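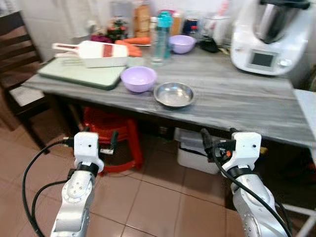

One reader in Wemwood wrote to us that the new file menu in Skimau "puts Save a Copy where Save used to be, and I have overwritten the wrong drawing twice this week". The complaint is a common one among people who moved to the latest release of the diagram program.

Zwahlen, the firm behind Skimau, put out a small update on 16/10/2023 which lets users bring back the old menu order. The setting is under Options, then Layout, and is off by default. It has to be switched on separately for each user account on a shared machine.

The update also raises the limit on shapes per page from 700 to 4,000. Large plans will still open slowly on older computers, according to the release notes, and Zwahlen suggests splitting them over several pages. Connectors that lost their arrowheads when a file was saved in the older format should now keep them. Files already affected will need to be corrected by hand.

The user group in Nenham, which has 820 members, had asked for the old menu in a letter to the firm. It also wanted the list of recent files made longer. That list now holds 50 entries, and entries can be pinned to the top.

The download is free for anyone with a current licence. Skimau should offer it at the next start, or it can be fetched through the Help menu. Custom templates are not changed, but toolbars that users have arranged themselves will be reset, so it is worth exporting them first. Printing to very large paper sizes remains faulty, and a fix is planned for January.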